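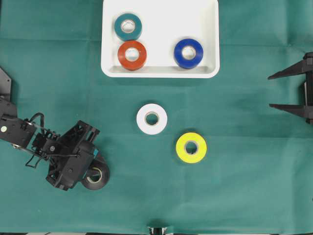
19th December

Bench 2, Bruller valve amp, continued. Hum still there.

Started where I left off. Volume at zero, hum the same, so it's after the volume control. Pulled the first preamp valve, no change. Pulled the phase splitter, hum drops a bit but it's still a good honest 100 Hz buzz and not the 50 Hz sort. So: supply ripple, or something coming in on the HT side. Should have looked at that first.

HT at the reservoir cap reads 300 V with everything in, dead on what the drawing says. Ripple looks ugly on the scope though. Clipped a known good 8 uF across the second smoothing cap (power off, discharged, clip, power on, hands in pockets) and the hum went to nearly nothing. Second section of the can is tired then. The first section seems ok but it's all the one can and I'm not leaving half a dead can in circuit.

Jeanie says restuff the old can so it looks right. I say the owner plays it in pubs and will never look underneath. We agreed on new caps below the chassis on a tag strip, old can left in place on top, disconnected at both tags. Write that on the inside of the back panel so the next person doesn't measure the can and get a fright.

Done:
new tag strip, bolted through the existing spare hole, no drilling
two new caps, sleeved leads
old can tags snipped and taped off
dropper between them measured high so changed that too
rectifier left alone, fine

Took longer than it should have becuase the earth tag on the can was also the earth for the cathode resistors. Cut it loose and everything downstream floated. Caught it with the meter before power up, thank goodness. LESSON, again: draw the earths before you cut anything. I wrote this same thing in November on the Pirkon and obviously didn't read it.

Brought it up slowly on the lamp limiter. Lamp bright, then dim, good. HT a little up on before, would expect that with the new dropper. Bias checked on both output valves, cathode volts within a whisker of each other. Hum: have to put my ear on the cloth to hear it.

Still to do on this one:
mains lead, the old one is rubber and crumbling where it goes through the grommet
proper three pin, earth to chassis on its own bolt, NOT shared with the transformer
scratchy treble pot, clean first, replace only if it won't clean
reverb? Owner says it "comes and goes". Tank plug is loose in the socket so bet it's that

Matvii had the Symonenko radio on the other bench all afternoon. Dial cord. He has restrung it three times and it still slips at the top of the band. I had a look, spring is stretched out, no tension left at that end. He's going to shorten the spring by a couple of turns and try again. If not, there might be one in the Nolum scrap chassis under the stairs. Please don't bin that chassis, whoever keeps putting it by the door.

He also found the LW coil open. One end had come off the tag, green with corrosion, so he scraped it back and got it tinned. Very fine wire, he has better eyes than me. Long wave comes in now, or at least something does.

Parts:
grommets nearly out, get the bigger size as well
heatshrink, only the fat stuff left
switch cleaner, last can is hissing and giving nothing
the 182 ohm resistors came instead of the 180s. Fine for cathodes, I'll use them, but they need their own drawer, don't mix them in

Capacitor tester reads low on the top range. Checked against the handheld with 3 new caps and it's off by the same amount each time. Put a note on the lid. Don't condemn anything on its say so until I've been inside it.

Jeanie rang the owner, he wants the amp back before the holidays for a gig. Told her yes if the mains lead gets done tomorrow and it soaks for 8 hours without complaint. Will put it on the dummy load first thing and leave it running while I do the treble pot on the—no, pot first, then soak. Can't have the chassis open and running all day with people walking past.

Ask M. where the long nosed pliers are, the good ones.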